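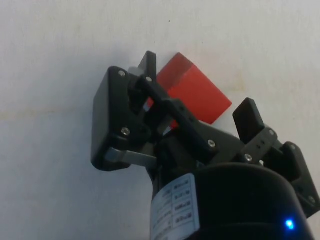
Bright red block against a plain white wall.

Huvgate Interior Low Sheen, White Base 1018

Water-based acrylic wall paint for plasterboard, set plaster, fibre cement and previously painted interior masonry. Supplied ready to use as a plain white, or tinted at the counter to any pale colour on the Huvgate card. Mid and deep colours need a different base.

Order codes
1018-4: 4 L can
1018-10: 10 L pail
1018-15: 15 L pail
Tinting is charged per container. Tinted product is not returnable.

Where it is used
Living areas, bedrooms, hallways, classrooms, offices and retail interiors. Low sheen hides joint lines and patching better than semi-gloss and can be wiped down once cured. It is not recommended for shower recesses, exterior walls, floors or metal surfaces. For bathroom and laundry ceilings, use Parkeck Ceiling & Wet Area Flat.

Coverage
One 10 L pail covers 143 m² in a single coat on smooth, sealed board. Bare or textured surfaces take more. Allow for two coats over a sound existing colour and three where the old colour is strong, particularly reds and deep blues. A tinted undercoat will usually save one topcoat over these colours.

Surface preparation
New plasterboard: sand joints flush, remove dust with a damp cloth and apply one coat of Parkeck Sealer Undercoat. Unsealed joints show as flat bands under side light, and additional topcoats will not correct them.
Previously painted walls: wash with sugar soap, rinse and let dry. Fill dents and screw holes, sand when hard and spot-prime the filler. Gloss enamel must be dulled with fine abrasive paper over its full area.
Mould: treat with diluted bleach, rinse thoroughly and find the source of the moisture before painting.
Homes with older paintwork may have lead-based coatings. Do not dry sand or scrape until the paint has been tested.

Application
Stir with a flat paddle to the bottom of the container. Do not shake. Where more than one container is needed for a room, combine them in a larger bucket before starting so that any tint variation is evened out.
Cut in one wall at a time and roll while the edge is still wet. A 10 mm nap microfibre sleeve suits smooth board; use 15 mm to 20 mm on bagged or rendered masonry. Finish with light strokes in one direction, ceiling to skirting. Do not go back over paint that has begun to set.
For airless spray, thin with clean water to a maximum of 50 mL per litre and back-roll the first coat.
Do not apply below 10 °C or above 35 °C, or when the wall is damp.

Drying
Touch dry in 30 minutes and recoat in two hours at 25 °C. Both times lengthen considerably in cool or humid weather. Open windows where possible. The film reaches full hardness in two weeks, and marks should be left alone or dabbed only with water until then.

Typical properties
Finish: low sheen
Binder: acrylic copolymer
Colour: white
Thinning and clean-up: water
Application: brush, roller, airless spray
Touch-up: acceptable from the same batch, applied with the original tool

Cleaning the painted wall
Use a soft sponge, warm water and a small amount of neutral detergent. Work from the bottom up to avoid runs. Scouring pads and cream cleansers raise the sheen locally and leave polished patches. Scuffs from shoes, toys and chair backs generally lift with a damp microfibre cloth.

Storage and disposal
Keep the lid sealed and store upright, off concrete, away from frost and direct sun. Unopened containers keep for two years. Leftover paint should go to a community paint collection point. Never pour it into a sink or stormwater drain. Brush washings can be settled in a bucket and the solids put out with household waste once dry.

Related products
Parkeck Sealer Undercoat, 4 L and 15 L
Parkeck Ceiling & Wet Area Flat, 4 L and 10 L
Brastia Water-Based Enamel for doors, architraves and skirting, semi-gloss or gloss
Brastia Fine Surface Filler, 700 g tub

Trade supply
Account customers can order full pallets through Shaikh Trade Centre. Orders above 100 pails are made as a single batch on request; allow extra lead time. For specification enquiries and brush-out samples, contact Menaka Haque, technical desk.

Data sheet revised 27/10/2022. Replaces the June issue.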